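Spotlight ne trouve plus une partie des fichiers d'un volume externe APFS

Catégorie : macOS, Finder et recherche
Publié le 26 février 2025
Trois réponses

Dadness

Bonjour,

Configuration : Mac mini M2, macOS Sonoma 14.7, SSD externe USB-C au format APFS (non chiffré), nommé Ruviva. Le volume a été créé en janvier par copie d'un ancien disque en Mac OS étendu (journalisé), avec rsync en ligne de commande.

Depuis cette copie, la recherche du Finder ne renvoie qu'une partie des fichiers du volume. Le dossier principal contient 2042 fichiers (JPEG, PDF, quelques fichiers Numbers). Une recherche par extension limitée à ce dossier en renvoie 1435. Les fichiers absents des résultats s'ouvrent normalement, Coup d'œil les affiche, les dates sont correctes, les droits aussi (lecture et écriture pour mon compte, vérifié avec ls -le).
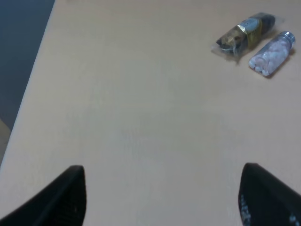 Plateau beige clair, sol gris-bleu foncé au-delà du bord.

Ce que j'ai déjà essayé :

- ajout puis retrait du volume dans Réglages Système, Siri et Spotlight, Confidentialité Spotlight ;
- redémarrage en mode sans échec, puis redémarrage normal ;
- S.O.S. dans Utilitaire de disque, aucune erreur signalée ;
- autre câble, autre port.

La commande mdutil -s /Volumes/Ruviva répond « Indexing enabled ». Les processus mds et mds_stores tournent, leur activité monte pendant quelques minutes après le retrait de la liste de confidentialité puis retombe. Le nombre de résultats est exactement le même à chaque fois, ce qui me fait penser à une règle d'exclusion plutôt qu'à un index abîmé, mais la liste de confidentialité est vide.

Existe-t-il un autre endroit où une exclusion peut être enregistrée ? Je préférerais ne pas reformater, le volume sert tous les jours.

Tekodo

Même souci sous Ventura l'an dernier. Il faut reconstruire l'index à la main, le passage par Confidentialité ne suffit pas toujours :

sudo mdutil -i off /Volumes/Ruviva
sudo mdutil -E /Volumes/Ruviva
sudo mdutil -i on /Volumes/Ruviva

Laisser le disque branché toute la nuit et désactiver la mise en veille des disques durs. Chez moi tout est revenu le lendemain.
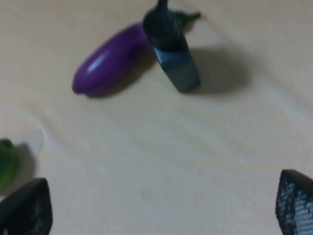
Si ça ne marche pas, supprimer le dossier .Spotlight-V100 à la racine du volume (sudo rm -rf, attention au chemin) et redémarrer. Il sera recréé. Le Terminal doit avoir l'accès complet au disque, sinon la commande échoue avec « Operation not permitted ».

Sinon, reformater et recopier avec le Finder, rsync fait n'importe quoi avec les métadonnées.

Vukadinović

La reconstruction ne coûte rien, mais le symptôme décrit (un nombre de résultats stable d'une indexation à l'autre) ne correspond pas à un index endommagé. Un index corrompu donne en général des résultats variables. Je chercherais d'abord une exclusion, en procédant dans l'ordre suivant.

Premier point, établir la liste des fichiers manquants. Dans le Terminal, se placer à la racine du dossier principal et comparer ce que voit le système de fichiers avec ce que voit Spotlight :

find "$PWD" -type f -iname "*.jpg" | sort > ~/Desktop/disque.txt
mdfind -onlyin "$PWD" 'kMDItemFSName == "*.jpg"c' | sort > ~/Desktop/index.txt
comm -23 ~/Desktop/disque.txt ~/Desktop/index.txt

La dernière commande affiche les chemins présents sur le disque et absents de l'index. Si les noms comportent des accents, quelques lignes peuvent apparaître à tort : HFS+ stocke les noms sous forme décomposée, APFS conserve la forme reçue, et les deux sorties ne sont pas toujours normalisées de la même façon. Ignorer ces lignes dans un premier temps et regarder si les autres chemins ont un dossier parent commun.
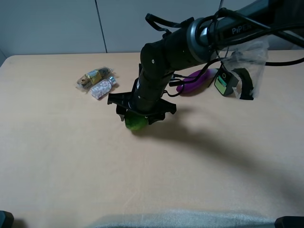 Bras PIPER noir au-dessus de la table.

Deuxième point, examiner ce dossier parent. Deux mécanismes d'exclusion n'apparaissent pas dans les réglages.

Le suffixe .noindex : tout dossier dont le nom se termine ainsi est ignoré, avec l'ensemble de ses sous-dossiers. Certaines applications de catalogage l'ajoutent à leurs dossiers de travail. Selon l'affichage choisi dans le Finder, le suffixe peut passer inaperçu. Pour les trouver :

find /Volumes/Ruviva -type d -name "*.noindex"

Le fichier .metadata_never_index : vide et invisible, il était souvent posé à la racine d'un disque pour bloquer l'indexation. Son effet ailleurs qu'à la racine dépend de la version du système, je ne m'avancerais pas pour Sonoma. rsync l'aura recopié comme n'importe quel autre fichier.

find /Volumes/Ruviva -name ".metadata_never_index"

Troisième point, si aucune des deux commandes ne renvoie de résultat, tester un fichier isolé :

mdls chemin/du/fichier.jpg
mdimport -t -d2 chemin/du/fichier.jpg

mdls interroge ce qui est connu du fichier, mdimport -t simule l'importation sans rien écrire dans l'index. Si la simulation donne des attributs complets alors que mdls ne renvoie que le strict minimum, l'importateur fonctionne et le fichier est bien écarté en amont.

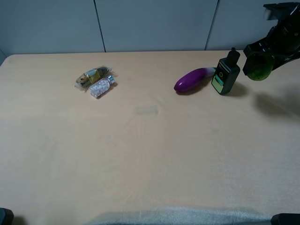
Ne pas lancer ces tests pendant une indexation, les valeurs lues à ce moment-là ne prouvent rien. Attendre que mds_stores soit retombé dans Moniteur d'activité.

Sur le reproche fait à rsync : la version livrée avec macOS ne reprend pas les attributs étendus sans l'option -E, donc les tags du Finder peuvent être perdus. Cela n'a pas d'incidence sur la recherche par nom ou par extension. Reformater n'apporterait rien ici, puisque le dossier exclu serait recopié avec son nom.

Commentaires

Dadness : La sortie de comm pointe vers un seul dossier, nommé « Archives.noindex ». Il vient d'un ancien logiciel de tri que je n'utilise plus depuis longtemps. Aucun fichier .metadata_never_index sur le volume. Je peux le renommer sans risque ?

Vukadinović : Oui, si le logiciel n'est plus installé. S'il l'est encore, il ne retrouvera plus son dossier à l'ouverture. Renommer dans le Terminal avec mv, le Finder demandant parfois une confirmation pour le changement d'extension. Puis mdimport sur le dossier renommé pour ne pas attendre.

Dadness : Renommé en « Archives », puis mdimport. La recherche renvoie maintenant les 2042 fichiers. Il reste presque 400 lignes dans la comparaison pour les PDF, toutes avec des noms accentués.

Vukadinović : C'est la normalisation Unicode. Passer les deux listes dans iconv -f UTF-8-MAC -t UTF-8 avant le tri, elles devraient coïncider.

Tekodo : Je ne connaissais pas le suffixe. Sur mon volume de 3000 fichiers la reconstruction avait suffi.

Dadness : Listes identiques après iconv. Je marque la réponse de Vukadinović comme solution.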